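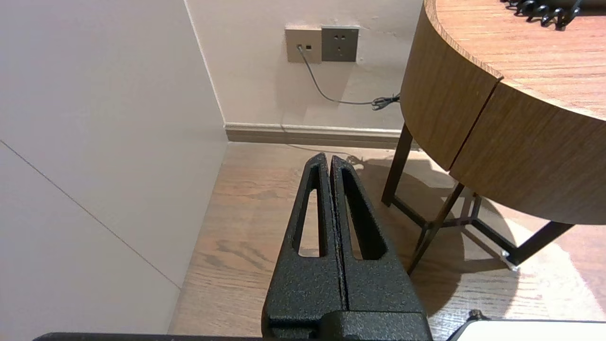
Arkoseck two-finger kit with wrist camera: is it worth the $300?

Zostley Forums > Home and Bench Robots > Kits and Reviews

janaina_g
Hi all! I promised in the November buying thread that I'd write up the Arkoseck kit once I had lived with it for a bit, and I've finally got my tea and a quiet evening, so settle in. For anyone who missed that thread, it's the bolt-on gripper with the small camera at the wrist, sold to fit the Plovau arm and a couple of others. I paid $300 with shipping, and it took me an evening to put together (a long one, with a break for dinner and another for a screw that went under the stove).

First, the fingers. They have a matte, speckled finish that I like a lot, and each one has a long slot down the middle. My husband thought the slots were just for looks, but I find them really handy when I'm driving off the wrist camera, as I can see a bit of floor or table through them and tell where I am. When they're fully closed you get one thin seam down the center. My old set from Godoy never closed that neatly, and I spent more time than I'd like to admit bending things back into line.

Second, the camera. It's small and the view is wide, and the fingers are always in it, right in the lower middle. I got used to this quickly. What I haven't got used to is working near a window. Bright patches on the floor or the tabletop make the picture jump around a little, and I've ended up doing most of my practice after supper.

Third, the instructions, oh dear. There are five pages and two of them are about the warranty. If you've never mounted a gripper before, please find a friend who has.

Overall I'm happy! I'd buy it again, though maybe I'd wait for a sale. Ask me anything.
Janaína Guerra

sprocket_aunt
Lovely write-up, thank you. Does it fit the older Plovau wrist, the one with the square plate? I emailed Arkoseck and got a very friendly reply that didn't answer the question.

janaina_g
Mine is the newer round one, so I can't say for sure, sorry! I'd hold off ordering until someone with the square plate turns up.

kwesi_o
Square plate owner here. It fits, but you need the adapter, and they don't mention the adapter until you're at the checkout. I'd call that a bit cheeky for a kit at this price.

I have to disagree with Janaína on a couple of things, with all the affection in the world. I don't think these are $300 fingers. The grip surface is good, I'll give them that. Flat-sided things, boxes, blocks, a deck of cards, no complaints at all. Round and shiny things are another story, and that's most of what I want to pick up. I've done some 300 grabs on assorted pucks and lids now, and I fuss with the approach every single time. You want a finger on each side and the wide part of the rim between them, and if you come in too shallow you're only pinching the curve. Tilted, with the top edge up against the table, is where I've had the most luck, but it takes patience.
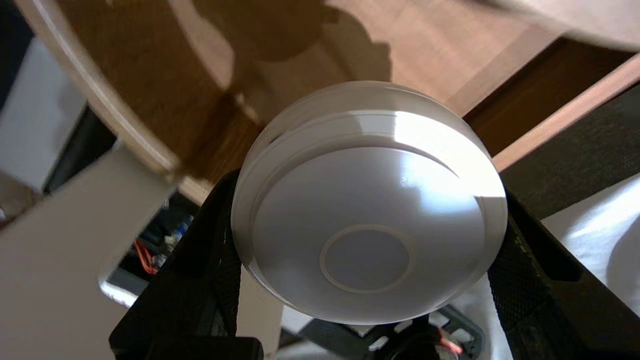

Page last changed: November, 8:52 PM (kwesi_o, added the part about wiring)

The other thing is the wiring. There's no cover in the box for whatever you have running near the wrist, and on my setup the wires were the first thing I wanted to tidy. Godoy sells a little sleeve and I'd happily have paid for something like it from Arkoseck. Also watch your shadow! With one strong light, the gripper throws a big dark blob over the tabletop on the very spot you're trying to look at. I moved my lamp over to the other side and life got better.

Would I buy it again? Probably not new. Secondhand, sure.
Kwesi Opoku

janaina_g
Fair enough on the round stuff, I mostly move blocks and yarn. I do think you're being hard on it though! Try slowing the close speed way down. That made more difference for me than anything else on glossy things.

sprocket_aunt
Now I'm torn. Kwesi, what did the adapter cost you?

kwesi_o
I'd have to dig out the receipt. Less than dinner out, more than a sandwich. Janaína, I'll try the slow close tonight and post in the Plovau settings thread so this one doesn't wander off.

benchmouse
Please do post it here as well, I never can find anything in that settings thread.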